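Feeding a town garden through the dry months

The woman who looks after the half-acre behind the old Primbridge library has been growing nectar plants for birds for six years. She didn't want her name used. "Put down the gardener," she said. "People know who it is anyway."

We met on a Friday, just after eight in the morning, when she was already partway through the watering. She started with salvias because a neighbour was throwing some out. There are now 583 plants on her list, which she keeps in a school exercise book with the colour of each flower and the month it opens.

"I wanted something open all year," she said. "November's easy. It's the tail end of summer that gets you, when everything looks cooked."

She has read a lot about hummingbirds, which don't live in Australia, and says the books on them taught her more about flower shape than anything local. A long thin beak suits a long thin tube, and she plants with that in mind for the honeyeaters.

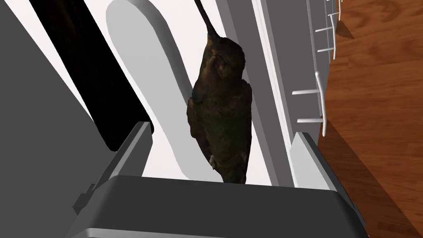 Water and soil

The ground at Primbridge is heavy clay. The first two winters she lost most of what she put in, and she blames herself for digging holes that filled up like buckets.

"Now I build up. I put five barrows of compost down for each new bed and I don't touch it until the worms have been through."

She buys tube stock from Guerra, a small nursery on the Grisura road, and won't take anything already in flower. The plants settle faster, she says, and they cost half as much. Drip line went in under the mulch last year. Before that it was a hose and most of her evenings. 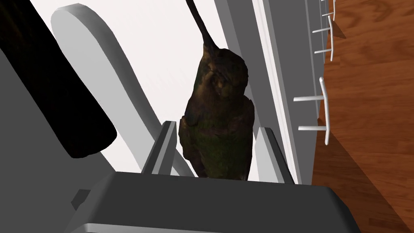

She doesn't hang sugar feeders and is blunt about why. "They go off in the heat and people forget to wash them. Plant a grevillea. You don't have to scrub a grevillea."

The council mows the strip along the fence and has twice taken out her kangaroo paws. She has written to them, and there are stakes in now, painted white. Next she wants to replace the dead lavender by the gate - "it was never happy there" - with correas, which flower in the cold and don't mind shade.

The garden is open most mornings until eleven. Cuttings are left in a tub by the tap, and you can take what you like.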